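Participants wanted: does the cup change the coffee?

Murkbridge is looking for up to 40 coffee drinkers for a tasting study in October. You will drink small servings of the same coffee from different cups and tell us whether you can tell the difference. We suspect most people can't. The client, Clemico, makes cups and suspects otherwise.

What you do: one visit of 100 minutes to our tasting room on Medina Street. You get 7 servings with water and crackers in between, and a short form after each one. Please don't write "smooth" on the form. Everyone writes "smooth," and we have never learned a thing from it.

Who can apply: adults who drink coffee black at least a few times a week. No sugar, no creamer. Baristas may apply but shouldn't expect special treatment; in our last round, trained palates did no better than the rest. If you are pregnant or have been told to limit caffeine, please skip this one.

What you get: a $40 grocery card at the end of the visit. Parking is not covered.

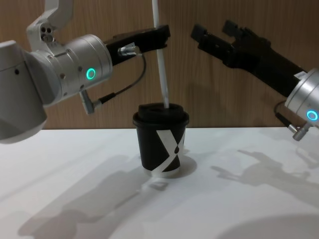
Paper cups make up half of the study, and they are the half we get the most arguments about. People swear they can taste the paper. Maybe so, but they usually say it after looking at the cup. Color is one of the things we want to test, so a black one like this will be served against a plain white one, same coffee, same fill. Straws are a separate question, and you may be asked to use one. We don't expect you to enjoy it.

To apply, write to the Murkbridge tasting desk with your age and what you drink in the morning. Skip the cover letter.

Contact: Murkbridge Tasting Desk, Medina Street | © Murkbridge | Back to top

Comments

wulta_fan: Did the Wulta tea one last year. Card was real, crackers were stale.

deskplant: So a cup company is paying to find out if cups matter. Will you publish it if they don't?

mornings_only: 100 minutes for 7 sips? I'd want a refill.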